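Where Should the Speaker Go? Sound and Speech Clarity in a Student Common Room

Project report, second-year course in Building Acoustics

1. Background

The common room on the ground floor of the Ustside residence is used for house meetings, film nights and studying. Residents have complained for a long time that they can't follow what is said at meetings unless they sit near the front. The house board bought a loudspeaker and a microphone last year, and the complaints went on. Our group was asked to find out whether the problem was the equipment, the room, or the way the equipment was set up.

We limited the project to speech. Music and film sound have different requirements, and we did not have the time to cover them.

2. The room

The room is a plain rectangle with a concrete ceiling, painted brick on the two long walls and windows along most of one short wall. The floor is linoleum. The other short wall has the door to the kitchen and a notice board covered in felt, which is the only soft surface apart from the sofas and the curtains. The curtains are thin and are usually kept open.

At meetings the chairs are set out in rows facing the windows, and whoever is speaking stands with their back to the glass. The loudspeaker has always stood on the window sill behind them. When we asked why, we were told that the power outlet is there.

Hard parallel walls are a known problem for speech. The sound goes back and forth between them and each syllable runs into the next one. In a lecture room this size, the usual advice is to keep the reverberation time well under one second. Our textbook gives a lower value for rooms where people listen in a second language, and this applies to many residents at Ustside.

3. Method

We did two kinds of tests.

The first was a reverberation measurement. We popped balloons at the speaker's position and recorded the decay at several seats with the course's measurement microphone. The recordings were analyzed in Drisov, the program we were taught in the first half of the course. We did this with the curtains open and then with the curtains closed.

The second was a listening test. We recorded a list of 50 short words, all of one syllable, read by a member of the group in a neutral voice. The list was played through the loudspeaker and listeners wrote down what they heard. The words were put in a new order for each round so that nobody could learn the list. The listeners were residents who had answered a note on the notice board. They sat in the same seats for every round.

We tested 7 loudspeaker positions. The first was the window sill, as it is used today. The others were both front corners, a stand to the left of the speaker, a table in the middle of the long wall, the top of the kitchen door frame and a stand halfway down the room. The level was set with a sound level meter so that it read 60 dB in the middle row each time. Without this step a position could have won just by being louder.

All the tests were done in the evening, after the ventilation had switched to its lower setting. We chose the evening because the kitchen is noisy until then. It also means our results are probably a little better than what people get at a real meeting, where the ventilation is on full and someone is usually making coffee.

4. Results

The reverberation time was clearly too long for speech. Closing the curtains helped in the high frequencies and did almost nothing in the low ones. We had expected more from the curtains. They hang flat against the glass, and a thin cloth with no air gap behind it can't absorb much.

In the listening test the window sill came out worst in every row except the first. The back row missed many of the final consonants, so "cap", "cat" and "cab" were mixed up again and again. The two corners were slightly better for the back row but sounded boomy, and several listeners wrote this on their sheets without being asked.

The stand halfway down the room gave the best score for the back rows. People in front of it did not like it, as the voice came from behind them while the person talking was in front. The stand to the left of the speaker gave nearly as good a score overall and had no complaints, and this is the position we recommend.

Height made a difference too. We raised the left stand until the loudspeaker was above the heads of the seated listeners, and the back row did better at once. On the sill it is at the height of people's shoulders, so the front rows take up most of the direct sound.

5. Small devices

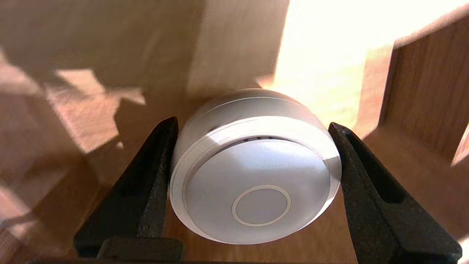
Some residents asked whether the house could sell the large loudspeaker and use the kind of small conference unit that sits in the middle of a table. We did not test one, but the question is reasonable and we looked at it on paper. The outer shape tells you little about what such a unit can do: a round, puck-shaped housing with a flat pale gray face, a silver band around the side and a short row of slots near the edge could hold very different things, and the data sheet is the only safe guide. What matters for our room is how far away the listener sits. The direct sound drops by 6 dB each time the distance is doubled, while the reverberant sound stays nearly the same all over the room. A small source on a table would serve the people at that table and would be lost in the reverberation before it reached the back row.

We also read the manual for the Ostermann ceiling panel that the board had been offered. It is an absorber and needs no power. The manual gives absorption values by frequency, and these are good from the middle range upward. At the low end it has the same weakness as the curtains, though to a lesser degree.

6. Recommendations

Move the loudspeaker to a stand on the left of the speaker and raise it above head height. An extension cord taped along the wall is enough for power.

Turn the rows so that they face the felt notice board. The person talking will then have a soft surface behind them, and the hard glass will be behind the audience. We did not have time to run the word list with the rows turned, so this one is based on theory and a short trial by ear.

Hang the curtains a little way out from the glass and buy heavier cloth when they are next replaced. If the board has money left after that, the ceiling panels are worth it. They should go over the middle of the room first.

7. Sources of error

Our listeners were few and were not chosen at random. 2 of them told us afterward that they had been tired in the last round, which was the round with the stand halfway down the room, so its score may be too low. Balloons don't give much energy in the low bass, and our values there should be read with care. One recording was spoiled by the elevator and had to be repeated.

The room was also less full than at a real meeting. People absorb sound, mainly through their clothes, and a full room in winter would have a shorter reverberation time than the one we measured.

8. Equipment

Measurement microphone and sound level meter from the course lab. Loudspeaker and hand microphone belonging to the house. Plarnico folding stand, on loan from the music room. Balloons, tape measure, masking tape for marking the seats, printed answer sheets.

The word list and the answer sheets are in the appendix. The recordings are stored with the course and can be handed on to a later group that wants to test the room with the rows turned.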